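Week 6 notes: Choosing and fitting memory

Welcome back, everyone, and thank you for the very good questions after the power supply session (I'm still answering some of them, be patient with me!). This week we're on RAM, which is probably the part people ask me about most at family dinners, and also the part that's the most forgiving if you take your time with it.

Memory is where the computer keeps whatever it's working on right now. When you open a browser with a pile of tabs, each of those tabs takes up a bit of space, and when the space runs out the system starts moving things over to the drive, and the drive is a great deal slower. You'll have felt this, I'm sure. The machine doesn't crash, it just gets thick and sleepy, and you click on something and wait, and then you click again and make it worse.

In the lab we'll use the Jandine practice machines, which have four slots each. Please look at the slots before you look at anything else. They come in pairs, and on our boards the pairs are alternating, so the second and fourth slots from the processor belong together. If you put two sticks in the second and fourth slots, the board can talk to both at once, and we call that dual channel. If you put them side by side in the third and fourth, the machine will very likely still start, but you lose a good part of the speed you paid for. Your own board at home may be different, so check the manual!

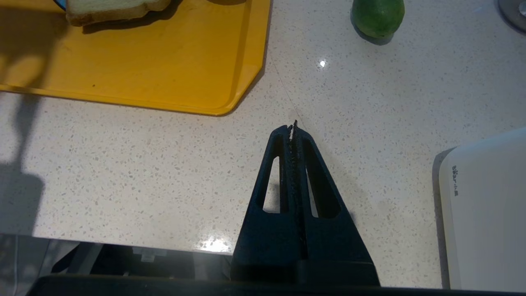

The notch on the bottom edge of every stick sits a little off center, and that's your friend, as it means the stick only goes in one way around. Line it up, open the clips, and press down evenly with a thumb at each end until you hear the click. Some of you asked about gold contacts and whether you can touch them. Try not to. Hold the stick by its short ends. You don't need teeth for this job, by the way, and I mean the sort on the black gripper, with those jagged pads pressed together down the middle; a toothed grip is lovely for plenty of things, but clean dry fingers are what I want on a memory stick. If it won't go down, stop, take it out, and look at the notch again before you lean on it.

Now for sizes. For an office machine, 16 GB is comfortable, and for photo work or a heavier game I'd go to 32 GB and not think about it again for years. Buy the sticks as a matched kit if you possibly can. Eero Rautiainen will bring the Virk and Arkov kits to the lab so you can compare the labels, and please do read them properly, as the small print has the speed, the timings and the voltage all in one line.

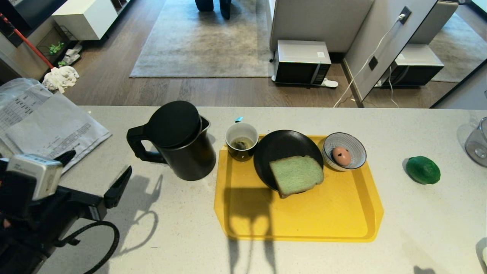
Page last modified: December, 21:32

After fitting, go into the firmware setup and check three things: the total size, the speed, and whether the profile is switched on. New memory nearly always starts at a slow, safe speed until you choose the profile yourself. Save, restart, and then run the memory test from the course stick. One full pass is enough for class, but at home I'd leave it going overnight.

Reading for next time is handout 61, the pages on timings. Skip the table of voltages, we'll do it together. Lab is in Ircombe, room 538, and please bring your own screwdriver if you have one you like.

Questions to me or to Eero, whichever of us you catch first.

Kalliopi Christodoulou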